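Unit 3 handout — Solid shapes and loose parts on the work board
Early Learning Materials, Friday section. Bring this to lab, I won't print extras

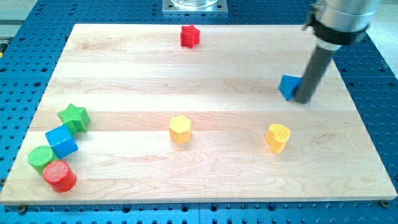
Fig. 1. Colored blocks on the maple board. Stars in red and green, yellow hexagon, yellow heart, blue triangle.

Words first. Half of last week's write-ups mixed up flat shape and solid shape. A hexagon is flat. A block with a hexagon on top and straight sides going down is a hexagonal prism. Same for the triangle: the block is a triangular prism. Kids don't need to say "prism" at three or four, you do, in your notes.

Star and heart blocks — same idea, a flat outline given thickness. Strictly speaking they're prisms too (a star is just a polygon with 10 sides). The heart isn't, curved edges. Call it a "heart-shaped block" and move on.

Faces, for the hexagonal one:
2 hexagons, top and bottom
6 side faces
8 total

Triangular one:
2 triangles
3 side faces
5 total

Five-pointed star: do it yourselves, hand in with the lab sheet. Hint, count the sides of the star going in and out, not the points.

Same shape, different color
Look at the stars in Fig. 1. One red, one green. This is the pair to start a sorting session with. Child who sorts by color puts them apart, child who sorts by shape puts them together. Neither is wrong. Write down what the child did BEFORE you ask anything, once you ask "why" they often change the rule.

Same color, different shape
Now the other way round. Yellow heart, yellow hexagon. If the child has been grouping by color these go together no trouble. If by shape you may see a pause. Note the pause. Don't fill it.

Common mistake from last term: student says "good job!" when the stars go together and says nothing when the yellows do. Child picks up on it in about a minute and from then on you're recording your own preference.

Standing, tilted, lying
Position matters more than people think. The hexagonal block standing up shows its outline right on top, easy. Lay it on one side and what the child sees first is a rectangle. Triangle block is worse, it has a completely different look depending on which face is down. In the Cuva reading (p. 742 in the bound set, the pages run on from volume one, sorry) there's a longer section on turned shapes. Read that, skip the tables.

Try at your own table:
Stand the hexagonal block up. Sketch from above.
Lay it down. Sketch from above again.
Trade sketches with a neighbor. Can they name the block from the second sketch?
Repeat with the triangle.

Most people can't on the second one. Good, remeber that when a four-year-old can't.

The board
Why work on a board at all. It gives a child a clear area, things on the board are in play and things off it aren't. Pale plain wood is best, the colors stand out and there's no pattern competing. Glued strips are fine. Some of our older boards have a painted border, I would use those for the tray work in unit 4 and not here.

Spread the blocks out, don't line them up. A tidy row already suggests an answer. Leave gaps wide enough for a small hand. A few blocks close together is ok, and you can watch whether the child treats that bunch as a group just because it's near — nearness is a sorting rule too and nobody writes it down.

Recording
Use the Drustari sheet, one per session. Columns: first block touched, first pair made, rule (color / shape / near / can't tell), words used. "Can't tell" is a perfectly fine answer, please use it. Quote the child's words exactly, no cleaning up.

Sessions short. When the child starts building towers, the sorting is over, let them build. Write "built" and the time.

For next week
Strömberg chapter on naming, first half only
Star face count (see above)
One page comparing your two sketches
Blocks back in the bin in room 385 before you leave, boards go flat on the shelf and not on there ends, they warp

Quiz is short, vocabulary only: face, edge, corner, prism, outline, attribute. Know the diference between face and side before you walk in.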